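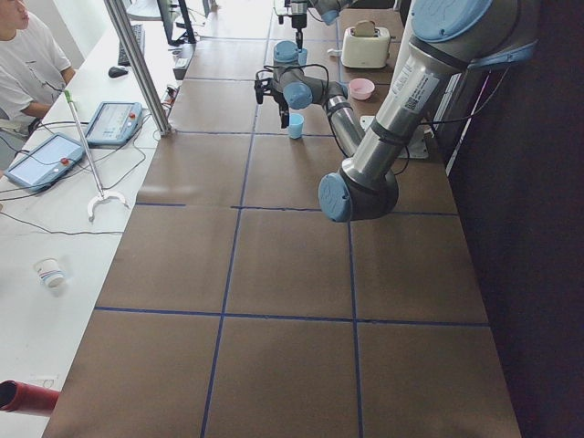

The Breakfast Things

Brown paper is the cheapest tablecloth there is, and the only one that improves a toaster. Put a cream toaster on polished oak and it looks like a wedding present. Put it on brown paper with a small pink bowl for company and it looks like something you might use on a Sunday with the radio on.

I came round to this view slowly. For years I believed what the catalogues told me, that breakfast wanted linen, and I spent a shameful part of my thirties ironing. Then a friend in Mitport, Dorottya Kerekes, had eight of us to breakfast on a length of parcel paper and let us write on it. By ten o'clock there was jam on the crossword and someone had drawn a horse. She rolled the lot up and put it in the recycling while I was still looking for a coaster.

Her one refinement was tape. A line of dark blue tape across brown paper looks very smart, and a few of them, laid in squares, will persuade guests that a decision has been taken. Children treat the squares as territory. So do adults, though they take longer to start shoving. I'd buy the low-tack sort if you care about the table underneath.

On to the toaster, which the British buy badly. We choose it for the slots and then live with the cord. Short cords are tidy and tie you to the wall; long ones reach the table and end up in the butter. Ayman Azar, who mended small appliances in Larnbridge until his knees objected, told me he had opened 215 toasters and found the same thing in every one, namely a previous owner's raisins. His advice was to empty the crumb tray once a month. I have managed it twice, both times in June.

Cream is the right colour, by the way. White goes yellow and looks guilty. Steel shows you your own face at seven in the morning. Cream has given up in advance, and will go with pale blue or pink or whatever else has survived in the cupboard.

As for cups, I like a small one. The modern mug holds enough tea to bathe a spaniel, and the last third is always cold. A small light blue cup has to be refilled, so you have to get up, and someone will ask you to put another slice in while you're there. This accounts for most of the exercise I take.

The pink bowl can have jam in it, or eggshells. In our house it holds the keys.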